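How to write and place a death notice

A death notice tells people that someone has died and when the funeral will be. Most families write it in the first few days, often with the funeral arranger's help, but you can do it yourself in an evening.

Before you start

Have the date, time and place of the service confirmed in writing. Don't send anything to a newspaper on the strength of a phone call. You will also need the full name of the person who died, any name they were better known by, their age and the town they lived in.

Ask close family who wants to be named and how. Check spellings, including those of grandchildren and partners.

Writing the notice

Start with the surname, then the first names, with the everyday name in brackets. Follow it with the date and place of death. "At home" or "in hospital" is enough if you would prefer not to say more.

Next come the family. The usual order is husband, wife or partner, then children, grandchildren, and brothers and sisters. A short notice might read:

BAKKE, Aslak. Peacefully at home in February, aged 81. Much loved husband of Ingvild Magnusson, father and grandfather. Funeral at Hovland Chapel, 2.15 pm. Family flowers only.

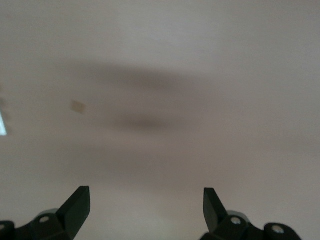
Put the funeral details after the family names. Give the full name of the chapel or crematorium and say whether everyone is welcome. If there is a gathering afterwards, name the place.

Finish with flowers and donations. If you are asking for donations, give the charity's name exactly as it appears on its own website, and say where cheques or envelopes should go.

Leave out the house number and street. An address printed beside the time of a funeral tells strangers when the house will be empty.

Length and cost

Papers charge by the line or by the word. The Butier, our local weekly, charges £60 for up to 30 words and more after that. The notice above comes in under the limit. Adding a photograph or a verse can double the price, so ask for a quote first.

Sending it in

Ask for the deadline, which may be two or three days before the paper comes out. Email the text so that there is no misheard spelling, and ask for a proof. Get a second person to read it against your notes, checking the time of the service first.

Keep a copy of the final wording. You can use it again for the order of service and for messages to friends who don't see the paper.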